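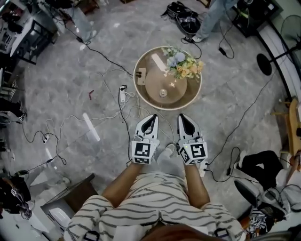

The Plolerside Code is a set of good-practice rules for recording manual tasks with hand-held grippers, for use in training robots. It applies to work in homes, offices and other furnished rooms. The code is maintained by the Konov Institute and was last revised on 2024-06-06.

The code contains 87 clauses in five parts: the operator, the equipment, the room, the recording and the handling of files. Marker blocks must be firmly fixed to both grippers, with their printed faces clean and uncovered. Cables on the floor — including those running to the grippers — are to be routed away from the operator's path where the room allows. Bystanders may remain in the room if they have given written consent.

An operator who trips, drops an object or loses sight of a gripper must mark the recording for review. Deleting it on site is not permitted.

Two bodies, Guradwood and Lagman, have adopted the code in full. Lagman adds a rule on footwear, which the main text leaves to the site supervisor.

See also: Teleoperation; Fiducial marker; Workplace safety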